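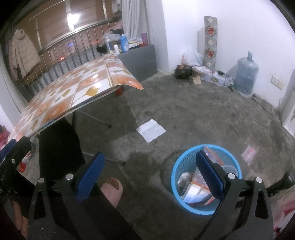

One reader of the Bamcombe Library account asked this morning whether the new lending tablets can be used at home without an internet connection, and whether a child's account can be kept separate from a parent's. Both questions are answered in the posts that follow.

1/ The Bamcombe Library will begin lending Plurilar tablets in October. Any adult with a current library card may borrow one. Children may use a tablet on a parent's or guardian's card.

2/ The loan period is 3 weeks. A tablet may be renewed once, provided that no other member has placed a hold on it. Renewals can be made at the desk, by telephone or through your online account.

3/ On the first question: yes, the tablets work without a connection. Books, audiobooks and saved lessons must be downloaded beforehand. This can be done on the library's wireless network at any time during opening hours.

4/ Members with no internet service at home may ask for a Stelex hotspot at the same time. Hotspots are lent separately and have their own loan period of 8 days. They cannot be renewed.

5/ On the second question: each tablet has an adult profile and a child profile. The adult profile is protected by a passcode, which you choose when you first turn the tablet on. Please do not write the passcode on the case.

6/ The child profile opens only the reading, drawing and arithmetic apps. It has no web browser and no app store. A parent may set a daily time limit from the adult profile, under Family.

7/ Several members have asked whether they may add their own apps. You may do so on the adult profile, using your own account. The library does not pay for apps and cannot refund purchases made during a loan.

8/ All personal files, photographs and passwords are erased when a tablet is returned. Staff cannot recover them afterward. Please copy anything you wish to keep before you bring the tablet back.

9/ Tablets must be returned to the desk at the Hendricks Street entrance. Please do not use the outdoor book drop. Each tablet should come back with its charger, cable and case.

10/ There is no charge to borrow. A lost or badly damaged tablet is billed at $100, and a lost charger at $8. Ordinary wear is not billed. If the screen cracks, stop using the tablet and bring it in - our staff will exchange it if another is available.

11/ Holds may be placed now by searching for "Plurilar tablet" in the catalog. You will receive an email or a text message when yours is ready, and it will be kept at the desk for 3 days.

12/ A correction to post 4: the hotspot may be borrowed without a tablet, on the same terms. We regret the unclear wording.

13/ A further reply, to a member who wrote to us about large print: text size, contrast and spoken text can be changed on either profile, under Display. The desk can set these for you before you take the tablet home. Please mention it when you collect your hold.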